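Bench notebook, 2020-10-24
Incubator box, humidity side

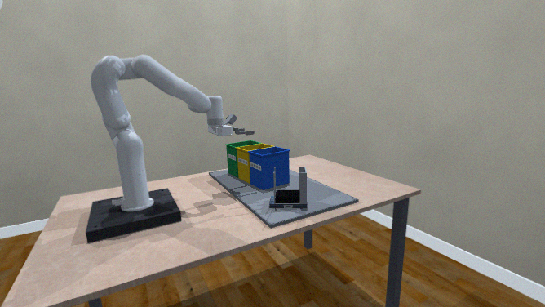

Render: arm, base plate, wood-topped table.

OK, so the Hurnex hygrometer is the one that's been lying to me. I had all 3 sensors in the salt jar overnight and the Zekia and the Gudard agreed with each other almost to the point, while the Hurnex sat a good 10 percent high the entire time. Which explains a lot about the gecko eggs in May! I kept cracking the lid to let moisture out (because the display said swamp) and the vermiculite was drying up underneath the whole time. Sorry, geckos.

Moved the Zekia probe into the egg box proper, down at tub height and away from the fan. Gudard is on the back wall for now. The Hurnex goes in the drawer with a bit of tape on it saying READS HIGH, so please leave the tape on.

Mixed new substrate, 100 g vermiculite to 100 g water by weight. Mylene likes hers a bit drier and she gets better hatches than I do, so I may copy her on the next tub. It clumps when you squeeze it and doesn't drip, good enough for me.

The fan is still rattling. Despina Radonjić thinks it's the grommet and I think it's the bearing - we have a coffee riding on it. I swapped the grommet for one of the Dagdag ones and it got quieter for 20 minutes, then started up again, so I'm feeling pretty good about my coffee.

Door seal: the lower hinge corner leaks. I held a strip of tissue there with the fan running and it fluttered like mad. Put a foam strip on, and now the door needs a shove to latch. Don't slam it once there are eggs in, the tubs slide.

To do:
- salt jar again with fresh salt, the old batch looked too wet
- ask Mylene Soriano what she uses for tub lids
- log the Zekia morning and night, on paper, in the book and NOT on the back of the feed list
- order a bearing (and collect coffee)
- find the other foam strip, it was on the shelf by the crickets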